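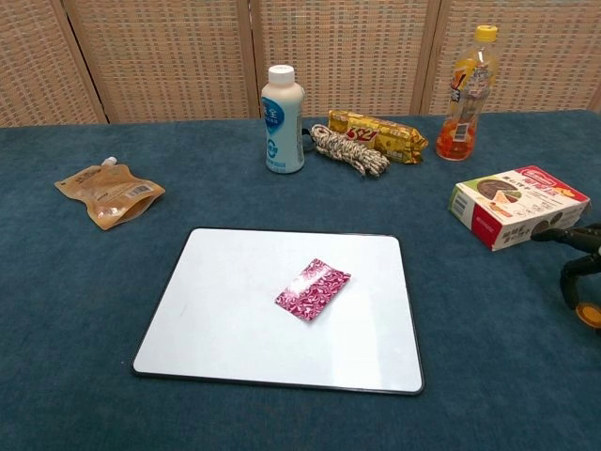

*Photo: Savolainen, Lostasdale workroom*

**Ticket:** Label printer goes offline, Turgate shows error 730
**Opened:** June 2026
**Product:** Turgate Stock, desktop version, with Algate label printer on network cable
**Site:** Savolainen, Lostasdale
**Priority:** Normal
**Status:** Solved, left open for one remaining question

## Description of the problem

We use Turgate to keep our stock list and to print the small adhesive labels. The printer is an Algate, connected by cable to a small switch in the office, and from the switch to the router. Two computers print to it: the desktop in the office and the laptop in the workroom. The laptop is on the wireless network.

Since we changed the router, the printer disappears from Turgate. The label job stays in the queue with the state "Sending", then it changes to "Waiting for device", and after this we receive the message:

```
Error 730: Device did not answer. Check the connection and try again.
```

When it happens, it happens to both computers at the same moment. The printer itself has the green light and does not show any warning. If I turn the printer off and on, it sometimes works again immediately and sometimes it does not. I could not find the rule in this at first.

In January we had a different problem with the same printer (the labels came out with the text moved to the left) and this was solved by measuring the label roll again. I mention it only so that it is not mixed up with the present one. The position of the text is now correct.

## What I had already tried before writing

- Restarted both computers and the printer.
- Changed the network cable between printer and switch for a new one.
- Moved the cable to another port of the switch.
- Removed the printer in Turgate and added it again with the same address.
- Installed the newest Algate driver on the desktop. The laptop still had the old one, and both failed in the same way, so I did not install it there yet.

None of these had a lasting effect. After adding the printer again it worked until the afternoon, and I believed it was repaired, but then the message came back.

## First answer from Turgate support (summary)

Support asked for the log file, the address of the printer, and if the printer can be reached by the ping command when the error is on the screen. They also asked me to increase the waiting time in Settings > Devices > Timeout.

I increased the timeout to 30 seconds. The error was the same, it only came later. I have put it back to 15 seconds, which was the original value, because with the longer time the program is blocked and one cannot even look up an item while waiting.

The log file was attached. The important part is this:

```
[queue] job accepted, 1 label
[device] open 192.168.1.142:9100
[device] connected
[device] data sent
[device] no status received
[device] close
[queue] error 730
```

Support pointed out the line "connected". If the printer was really absent, this line would not be there. So something accepts the connection at this address, but it does not give the answer which Turgate expects. I had read the log before and not understood that this line was interesting.

## Test 1: ping during the error

I waited for the error and then opened the command window on the desktop.

```
ping 192.168.1.142
```

The answer came back without any loss. I then pulled out the network cable of the printer and repeated the command, and the answer still came. So there was another device in the building which answered under the printer's address.

I repeated this one more time, as I was afraid I had pulled the wrong cable. It was the right cable.

## Test 2: the laptop in the workroom

For this test I took the laptop's place in the workroom, to see if the wireless side behaves differently. The wireless signal is good in the whole room, also behind the folding screen, so I do not think that the distance has any part in the problem. Ping to the printer address gave the same result as in the office.

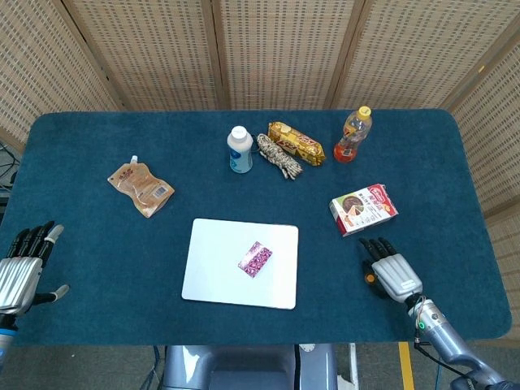
*Workroom table during Test 2, small bottle, rope and yellow snack package towards the back.*

On the laptop I also looked at the table of hardware addresses:

```
arp -a
```

Next to 192.168.1.142 there was a hardware address which does not agree with the sticker under the printer. The sticker address and the one in the list are different already in the first half. I wrote both down and sent them to support.

I should add that the command shows only what the computer remembers. If you compare, first clear the list (`arp -d` in a command window which was opened as administrator) and then ping again. I did not do it in my first attempt and got the correct printer address from memory, which cost me some time.

## Test 3: who has the address?

In the router page there is a list with the name "Connected devices". I searched in it for the unknown hardware address. It belonged to the second-hand tablet which we use for the delivery notes. The tablet is not new, but it was switched off most of the time in the past weeks. It is now used again for deliveries, and this explains why the error came on some days and on some days not.

It did not explain to me why the tablet receives an address that is already taken, so I continued with the settings of the router.

## The cause

The printer has a fixed address, which was entered in its own menu when it was installed. The old router gave automatic addresses only in the lower part of the range and stopped well before 142. The fixed address was outside of this part and there was no conflict.

The new router came with its own setting: it gives out addresses from 192.168.1.30 up to the end of the range. It does not know that the printer took 142 by itself. When the tablet asks for an address, the router looks in its list, sees that 142 is free, and gives it away. From then on two devices have the same address, and the one which answered last will get the data.

This also explains the restart effect. When the printer is turned on, it announces itself on the network, and for a while the computers send to it. Then the tablet wakes up, and the labels go to the tablet, which naturally can do nothing with them.

One thing stays unclear. The log says "connected" on port 9100, and a tablet normally should not accept a connection there. Support thinks that an old print-sharing app on the tablet is listening on this port. I found such an app and it is now removed, but I did not test the old situation again without it.

## The repair, step by step

1. Switch off the tablet, so that it does not hold the address during the work.
2. Open the router page and go to LAN > DHCP.
3. Under "Address reservation", add the hardware address from the printer sticker and the address 192.168.1.142. Save.
4. In the menu of the printer, change Network > IP mode from "Manual" to "Automatic".
5. Restart the router and wait until all lights are steady.
6. Restart the printer and print the network page (hold the feed button until the light blinks two times). The page must show 192.168.1.142.
7. Switch on the tablet. It receives another address.
8. In Turgate, open Settings > Devices and press "Test". Nothing has to be changed in the address field.

Instead of steps 3 and 4 it is possible to make the automatic range of the router shorter and to leave the printer as it is. I prefer the reservation – all fixed addresses are then written in one place, and the next person does not have to search in the menu of each device.

Be careful in step 3 with the letter O and the zero. In hardware addresses there is only zero. On our sticker the print is very small and the colour is quite pale, and the number 8 is easily read as the letter B, which exists in these addresses too. The router did not complain about my mistake, it simply saved it, and after the restart the printer had a completely different address.

## Result

I printed labels from the desktop and from the laptop, with the tablet switched on and in use. All jobs went through. I left both computers on during the night and printed again in the morning before touching anything else, and this was also correct.

The jobs which were waiting in the queue from before were printed all together when the connection came back, so we had a row of labels for items that were labelled already by hand. Before you do step 8, go to Queue > Waiting and delete the old jobs.

## Remaining question for support

Error 730 has the text "Device did not answer". In our case a device did answer, but it was the wrong one. Could Turgate compare the model name of the printer when it connects, and give a different message if no model name comes back? In the Algate manual there is a status command for this, in the chapter about network printing.

Support has answered that the request is forwarded to the development team and has no date yet. I would like to keep the ticket open until it has its own number, and after that it may be closed from my side.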